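Careers / Engineering and Operations / Equipment and Automation Planner (Pesten)

Equipment and Automation Planner, Chilled Cabinets

Employer: Drevon
Location: Pesten depot, four days a week on site, one day from home
Contract: fixed term, three years, full time
Reports to: Anselmo Peñalver, Head of Equipment
Closing: last Thursday in January, 17:00

The post

Drevon supplies, stocks and maintains glass-door drinks coolers for workplaces, colleges and transport operators. We have 1,148 cabinets under contract. Filling and facing up those cabinets is done by hand at present, and the cost of doing so is the largest single line in our operating budget after vehicles.

The board has approved a programme to buy arm-based handling equipment for selected sites. The Equipment and Automation Planner will own the purchase plan for that programme: what is bought, in what order, against which specification and out of which year's money. The post is a planning and buying post. It carries no programming duties, although the holder must be able to read a technical offer and say where it is incomplete.

The first phase covers eight sites. The site list has been agreed but the order has not, and the order is the first thing we will ask you for.

What the equipment has to handle

The task is picking and placing cans and bottles in an upright cooler with the door open. Stock stands in columns from front to back. Cans and bottles share a shelf, the shelves are wire, and the shelf above limits how high a bottle can be lifted before it has to come forward. Reach to the rear of a column is the dimension on which most of the offers received so far differ, and the one most often left off the data sheet.

Bidders tend to quote payload first. Payload is not a difficulty with drinks of this size. The plan must give more weight to:

- clearance between the wrist and the neighbouring column
- position of the base relative to the door when the door is open
- cable routing across a floor used by the public
- time to return to a known position after a mis-pick
- access for cleaning the grille and shelves without moving the arm

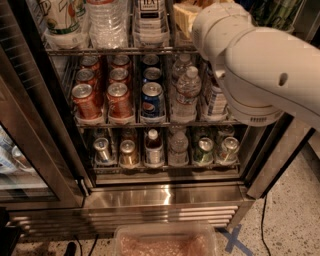
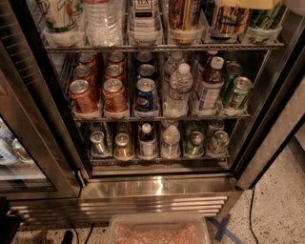
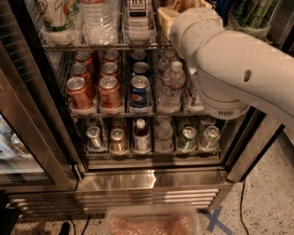
Upright cooler, with cans and bottled water on the middle shelf.

Does the equipment budget include changes to the coolers themselves?

Cabinet changes are paid for from the refrigeration budget, up to the limit set for each site. Anything fixed to the arm or its base, including guards and floor plates, is charged to the automation budget. Where an item could fall under either, the planner proposes a split and Anselmo Peñalver decides.

Duties

1. Prepare the purchase plan for the first phase and keep it up to date. The plan shows each item with its specification reference, lead time, price basis, payment stages and the budget year in which each payment falls.

2. Write and issue requests for quotation. Standard terms exist. The technical schedules do not, and you will draft them with the field engineers at Pesten.

3. Compare offers on whole-life cost. The comparison must include grippers and finger pads as consumables, software licences, spare controllers, safety assessment, installation out of hours, training and removal at end of life. Offers that show only the price of the arm are to be sent back.

4. Maintain the spares policy. The present draft assumes one spare gripper per site and shared controllers held at the depot. You are expected to challenge this draft and support your conclusion with figures.

5. Plan for the cabinets as well as the arms. Two makes of cooler are in use, Prieto and Binska. The Prieto doors and the Binska doors open to different angles and the shelf spacing is not the same. A tool bought for one will not necessarily clear the rails of the other, and the plan has to state whether we standardise on one make at the automated sites or pay for two sets of tooling.

6. Arrange acceptance tests. Each delivery is accepted against a written procedure, run on a stocked cabinet, with the supplier present. The procedure records picks attempted, picks completed, items dropped, items left tilted in the column and any contact with the shelf front or door frame. Final payment is released only when the procedure has been signed.

7. Report monthly to the Head of Equipment. The report is two pages: committed spend, forecast spend, late items, risks. Variances are explained by line — a total is no use to us without them.

Matters already decided

The following are fixed and are not open to revision by the post holder.

Equipment will be bought outright. Leasing was examined and set aside for the first phase.

No arm will work unattended during opening hours in the first phase.

Floor positions will be marked before installation and agreed with the host site in writing. Power for the arm and power for the cooler will be on separate circuits where the host can provide them.

Matters not yet decided

Whether the base is fixed, or on a cart moved between cabinets by one person. The cart lowers capital cost per cabinet and raises set-up time. We do not have good figures for set-up time and the planner will need to obtain them.

Whether dividers and trays should be changed at the automated sites. Changing them is cheap per shelf and slow across an estate of this size.

Whether small or unusual items (cartons, boxed food, short bottles) stay in the automated range or are moved to a hand-filled shelf. Sales would like the full range kept. Field engineering would like it cut.

Essential requirements

Over three years' experience of buying or budgeting for capital equipment, in any sector where the equipment had to be installed and accepted on a customer's premises.

Ability to build and check a cost model in a spreadsheet that another person can follow. A short sample will be requested at interview, with commercial details removed.

Working knowledge of technical specifications: tolerances, duty cycles, ingress protection, safety documents, warranty exclusions.

Clear written English. Much of the job is letters to suppliers.

Full driving licence.

Desirable

Experience with commercial refrigeration, vending or warehouse handling equipment. Experience of placing orders with robot integrators, including one that went badly. Some Spanish.

Terms

Hours are 08:30 to 17:00 with half an hour for lunch. Installation visits are sometimes in the evening and are taken back as time off. Travel between sites is by pool van or train. Safety footwear is provided. Salary is on the Drevon engineering scale, starting point according to experience, and the scale is sent to all applicants on request.

There is a probation period of six months. The contract may be extended if the second phase is approved, but the second phase has no budget at present and applicants should not count on it.

How to apply

Send a CV and a covering letter of no more than two pages to the recruitment desk at Pesten, marked for the attention of Anselmo Peñalver. The letter should describe one item of equipment you bought or planned for, what it was expected to cost over its life, what it cost in the end, and the cause of the difference. Letters that leave this out will not be read further.

Interviews will be held at the depot in February and last half a day. The morning includes a written exercise on three supplier offers for the same arm, followed by a visit to the test area with one of the field engineers. Applicants who need adjustments for the exercise or the visit should say so in the covering letter — the exercise can be sent on paper or in large print.

Agencies are asked not to make contact.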